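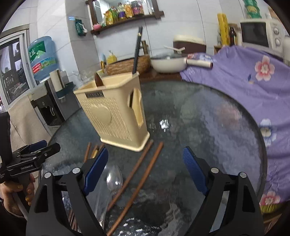 Naima Mahrous holds that pad wear should be checked before calibration and not after it, as the closing offset moves once the pads are changed. Her point is accepted and the order of work below follows it.

Notebook, Brerndale station, hand-held gripper pair. Entry for Friday, morning session.

Both grippers were taken through the Nesex checklist. Screws on the finger pivots were tightened by hand driver only. Pads were wiped with a damp cloth and the ridges inspected under the bench lamp. One pad on the second unit showed lifting at the corner and was replaced from the Amrani stock. The closing offset was then set again on both units, and the log counter stood at 772 before the first trial. The task for this station remains the return of chopsticks and spoons to the utensil holder on the glass table.

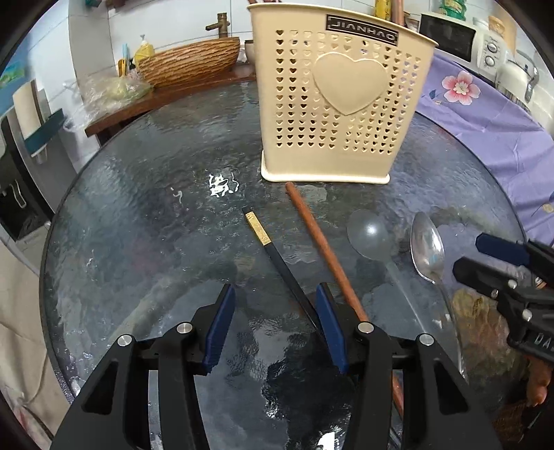
Should the offset be set with a chopstick between the pads? The current procedure calls for fully closed, empty fingers, with the chopstick used only as a check afterward.

Trials 1 to 7 were run with the new setting. In 2 of them the chopstick turned in the grip during the lift, and the closing force was raised by one step. The remaining trials were logged without remark. For upright placement, the operator is to grip the chopstick well above its tip and lower it slowly,
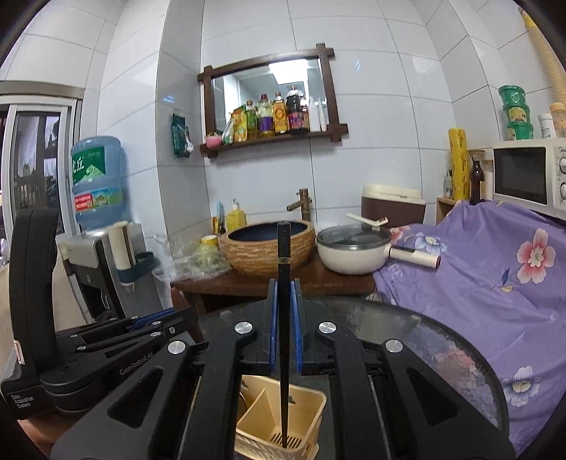
keeping the wrist level until the fingers are fully open. The second unit should be laid down clear of the working area whenever a single-hand trial is run. Iman Ghoneim will send the worn pad to Flollulthorpe for measurement. Pad stock to be reordered in November.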